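Sorting the small stuff, part two

Sunday, March 2, 2025

I got back to the odds and ends this weekend. The last time I touched them was in August, when I bought two gray bins from Gerska and then let them sit.

The first one collected everything that had no drawer. Sticks, rods, a roll of something, a long thin tool I keep forgetting to put back. Over 250 pieces came through the shop on Prosser Street last year and most of the small ones ended up in there at some point.

My rule now is simple. Long things go along the wall of the bin, short things go to the back. Anything shiny or breakable gets wrapped before it goes in. I tried small dividers from Traruseo first, but they slid around on the floor of the bin, so I took them out again.

The bin itself is getting worn. The floor is scuffed and dusty in patches, and the back wall has dark scratches. I wiped it down with a damp rag and it didn't make much difference -- I'll live with it.
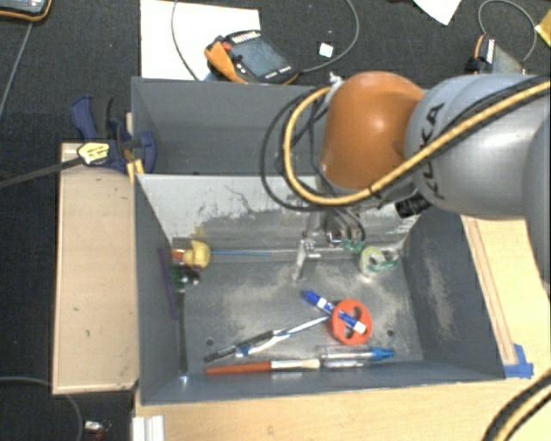

What's left to do

The purple stick needs a longer home. The yellow piece from the back corner goes on the shelf with the Nultgate boxes. After that I want to label both bins and start on the drawer under the bench.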